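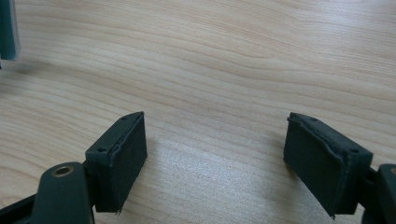
How to Get White Rings and Light Scratches Out of a Varnished Table

Updated 25 June 2023

White rings come from moisture that has worked its way into the finish. Dark rings are a different matter – the water has reached the wood, and you will need to strip and bleach the spot. The steps below are for white marks and for scratches you can see but can barely feel with a fingernail.

What you need

Mineral spirits
Soft cotton rags, old T-shirts are fine
A hair dryer
One sheet of 2000 grit wet/dry paper
Paste wax (I use Kirkoda clear)
A few drops of dish soap in a bowl of water

1. Clean the table first. Wipe it down with the soapy water and a rag you have wrung out hard, then dry it right away. If it still feels tacky, go over it with mineral spirits and open a window. Old furniture polish builds up in layers and will smear if you try to sand it.

2. Look at the finish from a low angle, facing a window. Dull patches show up this way much better than they do from above. Mark the bad ones with a bit of painter's tape next to them.

3. Try heat on the white rings. Set the dryer on low, hold it a hand's width away and keep it moving. Stop every so often and touch the surface. It should be warm and never too hot to keep your palm on. A fresh ring may fade in a few minutes. An old one may take several tries over a couple of days.

4. For what is left, wet the 2000 grit paper and rub lightly, always with the grain. Wipe off the slurry and check often. If you see color on the paper, quit – you are through the clear coat. Stay away from the edges, where the finish is thinnest.
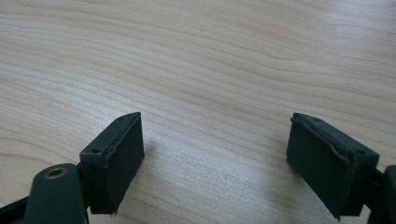
One reader wrote that sanding scared her after she burned through the finish on a nightstand, and that plain paste wax on a felt pad took out most of her rings by itself. I have tried it since and it does work on faint marks, so you may want to start there.

5. Wax. Put a spoonful in a folded rag and let it work through the cloth as you rub. Thin is better. Let it haze, then buff with a clean rag. My tin says 19 minutes and I usually give it longer in August, when the garage is humid.

6. Leave the table alone overnight before you put anything back on it. Lay used mineral spirits rags out flat outdoors to dry. Never wad them up in the trash.

Twice a year is plenty for waxing.

2 comments

Anonymous
Does this work on lacquer? Mine is a Galleo dining table and the label under it just says "clear finish."

Anonymous
Heat worked on mine but I had to go back to it three nights in a row. Couldn't find Kirkoda here so I used Stikell. Smells stronger, buffs out the same.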